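3.2 Reseating of the processor

The second group of tasks in our refurbishment study concerns the processor and its socket. In the workshop this step is often skipped. A desktop that does not start is first given new memory, then a new power supply, and only at the end does the technician open the socket. Our interviews suggest that the reason is fear of damage more than lack of time. Phillips, the shop where we collected most of the material, kept a written rule until February that a processor should be removed only by a senior worker. The rule was dropped when the trial started, and this gave us the chance to observe how less experienced people handle the part.

All 158 machines in the trial were used office desktops with a land grid socket, the type in which the contacts stand on the board and the underside of the processor carries flat pads. With this type the processor itself is quite robust. The contacts in the socket are not. They are thin springs, and one bent spring can be enough to lose a memory channel or to stop the machine completely. We therefore divided the step into four parts: releasing the lever, raising the frame, lifting the processor, and lowering it again. Cleaning of the heat spreader was recorded apart from these, as it can be done at any moment while the processor is out.

The part that deserves most attention is the short distance between the open socket and the processor above it. As long as the processor is higher than the walls of the socket, its angle matters little. Figure 2 shows the processor tilted over the open socket, with the frame raised. Once it comes lower than the walls, the angle should be corrected, and the two notches at the side must agree with the two keys in the socket. Sideways movement at this height is what bends the contacts. The instruction sheet written by Wouter Smits for the trial states it in one line: "Level first, then down, and never slide."

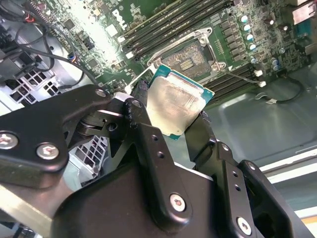
Figure 2. Processor held at an angle at the open socket of a Dell motherboard. The heat spreader still carries residue.

Should the old thermal paste be removed before the processor is lifted out of the socket? It is better to wipe the spreader while the frame is still closed, because the frame holds the processor steady, and loose paste is less likely to fall on the contacts; a thin dull film may remain, and can be taken away later with alcohol.

In practice the order was not always followed. Technicians who came from laptop repair preferred to lift first and to clean on the bench, and we did not forbid it. Their work was not slower. However, paste was found inside the socket in three machines, and in 2 of them it had to be removed under the microscope with a soft brush. We count these cases as handling faults in Table 3, although both machines started normally afterwards.

Residue on the spreader also makes it harder to read the marking of the processor. This is a small matter for a single repair, but it is important in refurbishment, where the type must be entered in the stock list. Koravent, which buys a part of the finished machines, accepts a processor only if its marking is recorded. For this reason the sheet asks for the marking to be written down after cleaning and before the cooler is mounted. When it was forgotten, the type was read later from the firmware screen, and Koravent did not always agree to this.

The frame and the lever gave less trouble than we expected. The lever needs a certain force to close, and several participants stopped halfway, believing that they were breaking something. An incorrectly placed processor can also be felt at the lever, but the two feelings are not easy to separate for a beginner. We advise to open the frame again and look, before more force is used. The two fixing screws at the side of the frame should not be touched at all -- they belong to the mounting of the socket, and loosening them changes the pressure on the contacts.

After reseating, each board was tested in the same manner: one memory module in every slot in turn, then all modules together, then a load test. A machine which passed the first test but failed the second was opened again. The results of these tests are given in Section 3.3, together with the machines where the socket was replaced.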